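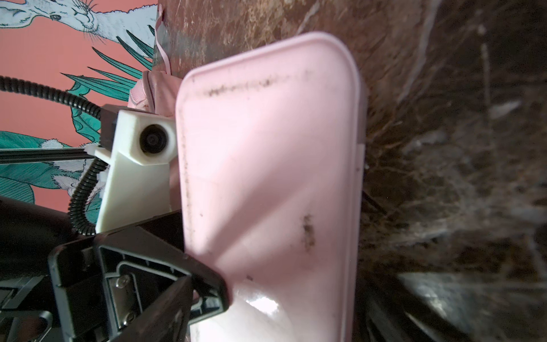 Fig. 1. Pink plastic lid with a streak of grime under the rim.

Unit 4. Cleaning of household surfaces: soil, surface, product
Handout for the evening group, 13 Oct 2025
Prepared by Elis Griffiths

1. Two questions before you start

Before choosing a product, ask what the soil is and what the surface is. Students usually ask only the first question. Vinegar removes limescale very well, but on the wrong stone it makes damage which no cleaning can repair.

2. Kinds of soil

Grease and body oils: use a detergent with warm water. The detergent surrounds the oil in small drops, and the water carries it away.
Limescale and soap scum: use a mild acid, for example citric acid.
Dust and loose dirt: remove dry first. If you add water too early, you get mud.
Protein (egg, milk, blood): cold water first. Heat fixes the protein.

3. Plastics

Most kitchen plastics tolerate detergent and weak acids. Their weak point is scratching. A rough pad leaves fine lines, and dirt collects in them, so the next cleaning is harder. Use a soft cloth and give the detergent time to work - five minutes is often enough.

4. Stone

Marble and limestone contain calcium carbonate. Acid reacts with it and leaves a dull mark, called an etch. An etch is not a stain. A stain is something inside the stone, an etch is missing stone. Granite is more resistant, but its sealer may not be.

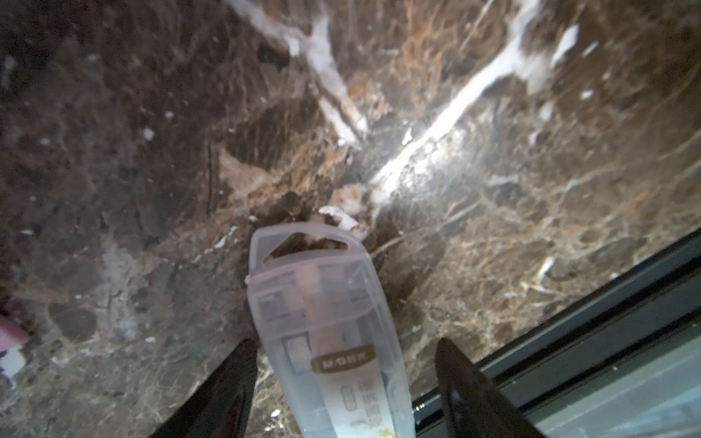

Fig. 2. Brown marble with white veins.

Vitalii Fedoruk remarked in the July course that he would not trust the words "natural" or "gentle" on any label, and that in his opinion students should look for the pH first, as many "natural" sprays are simply citric acid with perfume. I agree with him, and I have added the pH to the exercise below.

5. Dilution exercise

The concentrate in our practice is neutral, pH 7. Mix 10 ml with water to a total of 1000 ml. Then calculate:
a) how much concentrate you need for a total of 130 ml at the same strength;
b) the same for 606 ml.
Write the answer in ml, with one decimal place. Always put the water in first, otherwise you will get mostly foam.

6. For next time

Read the labels of three products at home. Copy the pH, if it is given, and the surfaces which the maker excludes. Please bring your gloves.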